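Section 4. Recording Demonstrations at the Disassembly Station
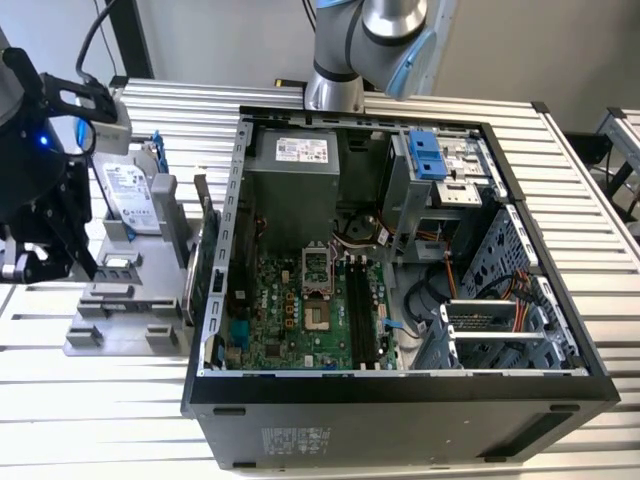
Figure 4-1. Hard drive held by the gripper above the fixture tray, with the tower on its side on the slatted table.

4.1 Purpose of this section

This section explains how to record demonstration episodes for the computer disassembly and sorting tasks on the Hellico Skukasow station. It applies to operators who have completed the basic motion training in Section 2 and who have been given a login for the Kashindye recording software.

An episode is one complete attempt at one task, from the start pose to the end pose. The learning system is trained on episodes as they are recorded. It has no knowledge of what the operator intended, and it will copy hesitation, detours and poor grasps as readily as clean work. Operators should therefore read the whole section before recording anything that will be kept.

Maintenance of the arm, gripper and cameras is covered in Section 6. Training of the model is not covered in this manual.

4.2 Before a session

Complete these steps at the start of each session and again after any break in which the station was left unattended.

1. Confirm that the tower to be used has been unplugged from all power sources and has been released for use on the intake sheet. Do not accept a tower without an intake number.

2. Remove the side panel and store it away from the table. Lay the tower on its side with the open face upward. The opening must not be obstructed by tape, loose labels or packing material.

3. Place the fixture tray beside the tower, on the side assigned in the task card. The tray must sit flat on the table slats. Press down on each corner in turn. If the tray rocks, move it until it is stable.

4. Check that loose cables inside the tower do not lie across the part to be moved. Cables may remain in the case, but they must be able to move freely when the part is lifted.

5. Remove tools, screws, gloves and cups from the table.

6. Open the Kashindye software and select the station. Wait for the status line to read READY before enabling the arm.

7. Jog the arm slowly to the start pose. Watch the cable on the gripper throughout the move. It must form a free loop and must not catch on the tower or the table.

8. Open and close the gripper once with nothing between the fingers. Both movements should be smooth.

CAUTION: Power supplies can hold a charge after they are unplugged. Do not open the power supply housing, and do not record tasks in which the gripper presses on it.

CAUTION: The edges of an open case are sharp. Wear cut-resistant gloves when placing or turning a tower. Remove the gloves before using the hand controller.

4.3 Selecting the task

Each task has a card with a short code, a written instruction, a start pose and an end condition. The written instruction is stored with every episode and is used in training. It must match what is done.

1. In the task list, select the code printed on the card.

2. Read the instruction on screen and compare it with the card. A typical instruction is "Move the hard drive to the fixture tray."

3. Enter the intake number of the tower.

4. Enter your operator code. Do not record under another person's code, even for a single episode.

5. Set the variation number. Variations are described in 4.5.

Note: If the instruction on screen differs from the card in any way, stop and report it to the station supervisor. Do not edit the text yourself. Wistine, the labeling package used after recording, matches episodes by the exact wording, and an edited instruction will be placed in a separate group.

4.4 Recording an episode

1. Place all parts in the positions shown on the task card for the current variation.

2. Step back from the table. Hands and sleeves must be clear of the work area before recording starts.

3. Press RECORD. Wait for the tone, then hold the arm still for one full second.

4. Move toward the part at a steady pace. Bring the gripper into line with the part before descending. Large corrections close to the part are difficult for the model to learn from and often lead to contact with the case.

5. Close the gripper on the sides of the part. For a hard drive, grip the metal body. Do not grip connectors or the exposed circuit board.

6. Pause briefly when the gripper has closed, then lift straight up until the part is clear of everything near it.

7. Carry the part by the most direct safe path. Keep the same height until the part is over its destination.

8. Lower the part into place. Release it only when it is supported by the tray. A part that is dropped, even from a small height, makes the episode unsuitable for the success group.

9. Raise the gripper, return to the end pose and hold still for one full second.

10. Press STOP. The review window opens by itself.

Note: Do not speak to the operator during an episode except to call a stop. Interrupted episodes tend to contain long pauses that are hard to find later.

CAUTION: If the arm makes contact with the case and does not move freely, press the red stop button. Do not attempt to pull the arm clear with the hand controller. Follow the recovery steps in 6.3.

4.5 Variations

A model trained on one arrangement will usually perform well on that arrangement only. Each task is therefore recorded in 13 numbered variations. The differences between them are small and deliberate: the tower may be turned slightly, the tray moved along the table, or the part presented at another angle.

Record 11 accepted episodes of one variation before moving to the next. Episodes that are rejected at review do not count toward this number.

Between variations:

1. Return the arm to the start pose and disable it.

2. Rearrange the tower, tray and part according to the next line of the task card.

3. Repeat the stability check on the tray.

4. Change the variation number in the software before enabling the arm.

Small differences in placement within a variation are acceptable and useful. Do not mark the table or use stops to put the tower back in an identical position each time.

The lighting should be left as it is during a variation. If the room lights have to be changed, finish the current episode first and enter a remark in the session log.

4.6 Reviewing and grading

Every episode must be graded by the operator who recorded it, immediately after it ends. Play the recording from start to finish at least once, then assign one of these grades.

SUCCESS. The end condition on the card was met and the motion was continuous. One small correction is allowed.

RECOVERED. The end condition was met, but the operator needed a second grasp or a clear change of approach. These episodes are valuable and should be kept. Do not delete them to improve your figures.

FAILED. The end condition was not met. The part may have slipped, been placed outside the tray or become caught. Keep the episode and select the reason from the list.

INVALID. The recording cannot be used for training. Select this grade if a person entered the work area, a camera view froze, the wrong instruction was selected or the emergency stop was pressed.

If you are unsure between two grades, assign the lower one and add a remark. The labeling team will look at the episode again. Grades may be corrected until the session is closed; after that, only a supervisor may change them.

4.7 Care of parts used for recording

Parts are handled many more times during recording than in ordinary service. Inspect each part after every variation. Withdraw it if a label is lifting, a connector is bent or a corner is chipped. A lifting label can adhere to the gripper fingers and alter the release.

Drives used at this station must have been erased before they arrive. Labels remain on the drives. Serial numbers may be readable in the recordings, so files must not be shared outside the project without the approval named in 4.9.

Do not stack drives on the fixture tray. Spare parts belong in the bin beneath the table until they are needed.

4.8 Closing the session

1. Move the arm to the rest pose and disable it.

2. Select CLOSE SESSION. The software lists any episodes without a grade. Grade them before continuing.

3. Start the transfer and leave the station computer switched on until the message TRANSFER COMPLETE is shown.

4. Compare the episode count in the message with the count in the session log. If they differ, do not clear the local storage.

5. Enter the intake number, the variations completed and any faults in the session log.

6. Return the tower to its shelf with the side panel fitted.

If the transfer stops with error 717, the storage server has refused the session because an intake number is missing or has been entered twice. Correct the entry under SESSION DETAILS and start the transfer again. Episodes already sent will not be duplicated.

4.9 Questions and approvals

Requests for new task cards, changes to an instruction or release of recordings should be addressed in writing to Mwende Barasa, Data Collection Lead. Include the task code and, where a specific episode is concerned, the episode number shown in the review window.

Task cards issued before October use the former grading scheme and must be exchanged at the supervisor's desk.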